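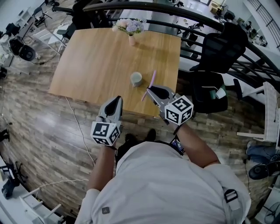

Do I need a robot arm to use the Jusar hand gripper?

You need only your hands and a table. The arm can come later, or never.

Jusar is a hand-held, two-fingered gripper you build yourself, drawn up by Serena Mancuso and Montri Yimyam at the Horncombe shared workshop. Squeeze the handle and the fingers close. A printed marker cube bolts to the back of the body so that a camera can follow where the tool goes.

The kit costs £149 for one gripper. It holds the printed body, both fingers, the linkage, screws, springs and a blank cube with a sheet of marker stickers. Batteries are not included. You will need a 3 mm hex key and an evening, or two if you print your own parts.

Print settings are on the card in the box. Use 200 microns for the body and go finer for the fingers if your printer will do it – the pivot holes come up tight otherwise and want reaming.

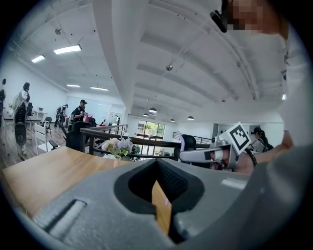

Stick the markers on last, after the handle has been run in. Muthoni Barasa put hers on first and had to peel two off to reach the spring screw. Keep them flat and leave the white border alone, as trimming it stops the camera finding the edge.

The springs are good for roughly 3000 squeezes before they go soft. Spares come from Gatti in packs of ten. The older Gruritz spring fits too but is stiffer, and your thumb will notice by teatime.

Left and right bodies are the same part. Order two kits for a pair. Next batch ships in February.

Last updated: February
Shares: 14 | Comments: 6

Related items
Jusar spare finger set
Marker sticker sheet, matt
Gatti spring pack
Horncombe bench clamp, small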